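Zurkgate kit review -- progress note to Shboul
Prepared by Adanech Gebru, Flekatstead workshop
26 November 2024

Short one, sorry, writing between runs. Grant covers our review of the Zurkgate desktop repair kit (arms, grippers, printed fixture, the software). Question you asked us: is it worth offering to the refurb centres as a paid service. Processor swap is the job we're on now. 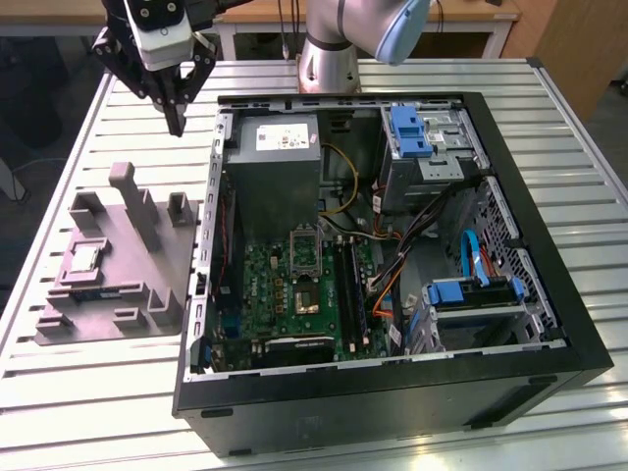
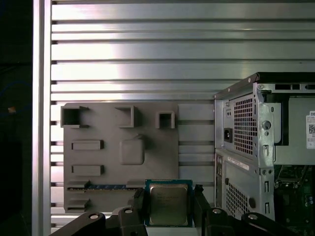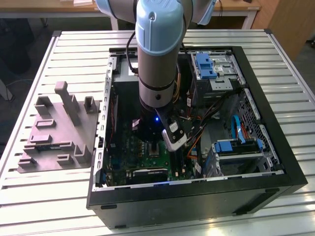 Tower on its side on the slotted table in the first and third, processor in the gripper fingers in the second.

Where we are
Set-up done. Fixture took 2 goes to place, the instructions say "near the case" and that is not good enough. We've asked Zurkgate for a proper drawing. Picking the chip out of its recess is fine now. Putting it in the socket is the slow bit -- the grip has to be square and the pins don't forgive much. We've dropped the approach speed by 30 per cent, which helped more then expected.

What's good
Wrist camera is clear enough to work from. Fixture holds its parts well, no complaints. Support desk at Zurkgate answers the same day, mostly.

What's not
Cables. The drive and power leads get in the way of the arm's path and the kit has no answer to that beyond tidying them by hand first. A centre would want that in the price. Manual is poor, 6 pages and half of it is about mounting the base. Also the licence renews every February whether you use it or not, need to raise this with them.

Spend
Fixture reprints and spare finger pads so far, both inside budget. No change to the total.

Next
200 logged placements before we give you a figure for success rate. Not quoting one untill then. After that, memory modules, then the same swap on the Tomura kit so you have something to compare against. Tomura have agreed the loan but no delivery date yet -- chasing.

Need from you
A yes or no on extending the Zurkgate hire to cover the memory work. Would also like someone from your side to come and watch a full run before the final report goes in.

Adanech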